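작업 노트, 수요일 오후

오늘은 Wustano 쪽 일을 했다. 시청 앞 집회 기록을 정리하는 일이다. 주제는 학교 이름표 규정이다. 학생이 쓰는 이름을 출석부에도 쓸 수 있게 하던 규정을 교육 당국이 지난달에 없앴고, 그것에 반대하는 사람들이 모였다. 우리 작업실은 현수막 인쇄와 음성 기록 보관을 맡았다.

오전에 한 것. Ritmont 녹음기로 받은 파일을 서버에 옮겼다. 파일은 8개이고, 그중 2개는 바람 소리가 너무 커서 발언을 듣기 어렵다. 저음을 잘라 보았는데 목소리까지 얇아졌다. 그래서 원본은 그대로 두고 사본만 고치기로 했다. 사본 파일 이름 뒤에는 꼭 “수정”을 붙여 주세요. 지난번에 원본 위에 저장한 일이 있어서 다시 적는다.

현수막은 Dalgleish 천으로 4장 뽑았다. 첫 장은 글자가 번졌다. 온도를 조금 낮추고 속도도 늦추니까 괜찮았다. 붉은 색은 화면보다 어둡게 나온다. 다음에 할 사람은 시험 조각을 먼저 뽑는 것이 좋겠다. 글자 높이는 800밀리로 했는데 길 건너편에서도 잘 읽혔다고 한다. 끈 구멍은 모서리에만 뚫었더니 가운데가 처져서, 나중에 위쪽에 더 뚫었다.

전단지는 문장이 길다는 말을 들었다. 내가 쓴 문장이라서 조금 부끄럽다. “철회”와 “폐지”를 섞어서 썼는데 두 말은 뜻이 다르다고 배웠다. 이번 경우는 규정 자체가 없어졌으니까 “폐지”가 맞다. 전단지와 홈페이지 글을 모두 같은 말로 바꾸었다.

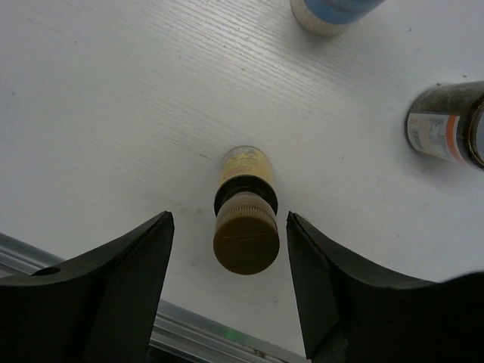
Rudo에서는 현수막보다 녹음 공개 문제가 더 급하다고 답이 왔다. 발언한 사람 중에 학생이 있으니 보호자 동의가 없는 파일은 올리면 안 되고, 목소리를 바꾸어도 학교 이름이 나오면 누구인지 알 수 있다는 것이다. 그리고 동의서에 “언제든지 취소할 수 있다”는 문장이 빠져 있으니 넣어 달라고 했다.

맞는 말이라고 생각한다. 나는 목소리만 바꾸면 충분하다고 생각하고 있었다. 공개 목록에서 학생 발언을 모두 빼고, 따로 잠근 폴더에 넣었다. 동의서도 고쳤다. 취소하고 싶을 때 연락할 주소를 맨 위에 크게 썼다.

발언을 글로 옮기는 일은 6분짜리 파일 하나만 끝냈다. 구호를 어떻게 적을지 아직 정하지 못했다. 여러 사람이 같이 외친 부분은 지금 “(함께)”라고만 적었는데, 같은 구호가 계속 되풀이되면 전부 적어야 하는지 잘 모르겠다. Wustano의 예전 기록을 보면 처음 한 번만 적고 뒤는 줄였다. 일단 그 방식을 따른다.

남은 일
- 바람 소리 파일을 다른 필터로 다시 해 보기
- 고친 동의서를 Rudo에 보내고 확인 받기
- 붉은 잉크 남은 양 보기. 다음 집회가 10월이면 지금 주문해야 한다
- 번진 현수막은 버리지 말 것. 뒷면을 시험용으로 쓴다

저녁 7시에 서버 백업을 걸어 두고 나간다. 내일 먼저 오는 사람이 끝났는지 확인해 주세요.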